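Joretness Parents' Group
Minutes of the meeting held on Feb 28, 2019

Present: Annatjie Naidoo (chair), Riaan Matlala, Nandi Mkhize, Pylyp Melnychuk
Apologies: Refilwe Steyn (poorly toddler, and we all send our love)
Minutes: Nandi Mkhize

1. Last minutes
Agreed, after Riaan pointed out that his twins are six and have been for ages.

2. Family day out in July
We talked for a good long while about Sternora Farm and whether little legs would manage the whole trail. Pylyp had rung them and was told that pushchairs are fine except by the duck pond. Annatjie would still rather have the beach – she has very happy memories of it – but was gracious when the farm won the vote. Riaan will ask Riklow Coaches for a price, with 2 stops on the way for the loo.

3. Money
The balance stands at £1,848. It was agreed to set aside £900 for the coach and tickets, so that no family has to miss out.

4. Toy swap
Last time went beautifully, apart from the drum kit, which came home with Nandi and is still there. Jigsaws to be checked for missing pieces beforehand, please!
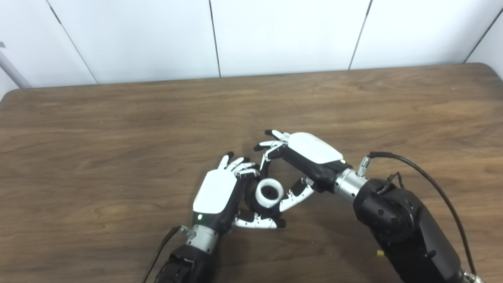
5. Craft afternoon
Annatjie has kindly offered to lead the paper lanterns again, and Refilwe has sent word that she will bring the glue. Pylyp asked that we cover the wooden table well this time, lovely streaky brown top and all, and keep the paint pots away from the white wall behind it. Old newspapers to Annatjie, please, as many as you can spare. Next meeting at Andrade Hall, date to follow by email.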